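House rules for the battery cell

July, and I finally wrote down the rules we use when the arm is sorting batteries. Gerardo Caruso asked for them after he started on the second table at Modthorpe. We had been going from memory for 400 runs, and memory drifts.

1. Tape the spots
The box gets a red outline and the single battery gets a red patch. Replace wrinkled tape before the next batch, and wipe off the old glue.

2. Cables first
Move the arm by hand through its full reach before power goes on. Every loop of wire needs slack – if one pulls tight, stop and reroute it.

3. Box open, flaps out
Fold the lid away from the arm. Keep fingers outside the tape while the motors are live. 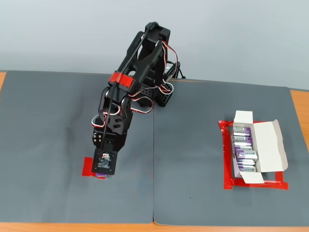
4. Logging
Write the run number on the sheet, then the operator. We stop at 100 runs a shift. Dented cells go in the sand bucket by the door and get their own line on the sheet.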